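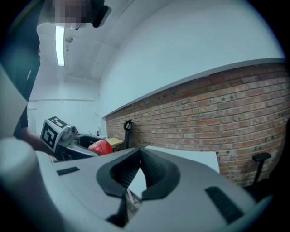 Roter Apfel, dahinter das helle Holzkästchen oder ein Holzklotz, rechts die Backsteinwand.

Juni, Werkstattbuch Giststead, Eintrag 14:20 Uhr

Obst umgeräumt. Äpfel einzeln anfassen, nicht mehr aus der Tüte kippen, sonst gibt es Druckstellen. Lino hat gestern drei aussortiert, die sind im Kompost.

Holzkästchen gewogen: 92 g leer. Waage vorher mit dem 1.000-g-Gewicht geprüft, passt. Der größte Apfel kam auf mehr als 89 g, genauen Wert trägt Jonalyn nach, der Zettel liegt noch bei ihr.

Backsteinwand: Ein paar kleine dunkle Löcher in den Ziegeln. Rogelio will sie mit Mörtel schließen, Farbton vorher an einem Reststück probieren. Das graue Sims oben nicht als Ablage benutzen, es fällt zur Mitte hin ab. Weißer Putz darüber bleibt, wie er ist.

Bürostuhl steht zu nah an der Wand, bitte abends vorziehen. Filzgleiter sind bei Drinov bestellt, noch keine Antwort.

Offen:
Kästchen innen abschleifen (Joni)
neue Äpfel, wieder rote, möglichst ähnlich groß
Sreekumar fragen, ob der Schlüssel zum Lager bei ihm ist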